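I almost didn't go. It was July, it was hot, and the open day at Dinura was a 34-minute bus ride to a building I'd only ever seen from the highway. But my neighbor Renato Malabanan had an extra pass and kept texting me pictures of the free lemonade, so off I went.

The place was way busier than I expected. The woman at the door was writing numbers on stickers and mine said 559, and it wasn't even noon! There was a line for the forklift thing (a driverless one called Folell that carries pallets back and forth across a taped-off floor), and a longer line for the lemonade. I did the lemonade first. No regrets.

After that we wandered. The first hall was mostly posters and people in matching shirts, and I'll admit I skimmed it. One poster had a chart about gearbox wear that Renato read from top to bottom while I looked for somewhere to sit. He used to fix elevators, so he gets like that.

The second hall was where I ended up spending nearly all my time, because that's where the small arms were. I figured they'd be stacking blocks or waving at kids. They had them doing straws. Plain old drinking straws in paper wrappers, like you get at a diner, and a green cup to hold them.
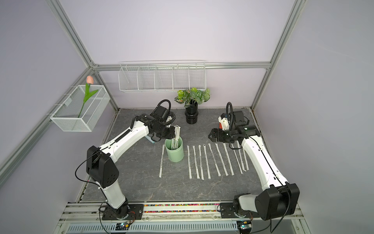 *Jemell Group — Two-Arm Handling, Dinura*

I stood there for 12 minutes the first time and then came back twice. It's a pair of arms working on one gray marbled tabletop, one on each side, and the left one had hold of a straw right over the cup while the right one hung open above the row still lying on the table. There's a plant at the back too, in a shiny black vase, and a pink tulip in a wire basket on the wall. I want my kitchen to look like that, minus the cables.

Sabina Kubíček was running the demo and she was so patient with all of us. I asked her why straws, and she said the wrapper is the whole problem. Paper gives a little when you pinch it, and the straw inside can slide, so squeezing harder doesn't really help you. Then there's the cup. Once it has a good bunch in it, the next straw has to find a gap between the others, and it's easy to shove one back out or bend the top over. I've done exactly that at work, at the coffee station, about a thousand times.

I also wanted to know why they don't just line the straws up neatly first. She said they used to! Early on, every straw went down perfectly parallel, and it went great until someone bumped the table. Now they let them fan out and sit at whatever angle, and the arms have to deal with it.

A guy behind me (Kane Whitelaw, according to his sticker, and he had a lot of questions) asked if it was being driven by a person hiding somewhere. Sabina said they do steer the arms by hand when they're teaching a task, and that we should come back for the 2 p.m. talk if we wanted the long version.

So we came back for the talk. Loïc Lacroix gave it, and he's a fast talker, and I lost him for a good stretch in the middle. The part I did follow was about two arms getting in each other's way. You'd think a second arm would make everything twice as quick, and he said for the first few months it was slower, since each one kept waiting on the other. He got a big laugh by acting it out with Gwenaël Leblanc, the two of them trying to go through the same door. After you — no, after you.

I missed the Kakakhel demo completely, which I'm told was the outdoor one with the wheels. Renato saw it and says it was fine but dusty. I did get a tote bag.

If they do it again next summer I'd go, and I'd bring my niece, who's seven and would lose her mind over the small arms. Bring water, wear real shoes, and skip the parking lot by the loading dock. The bus stop is closer anyway.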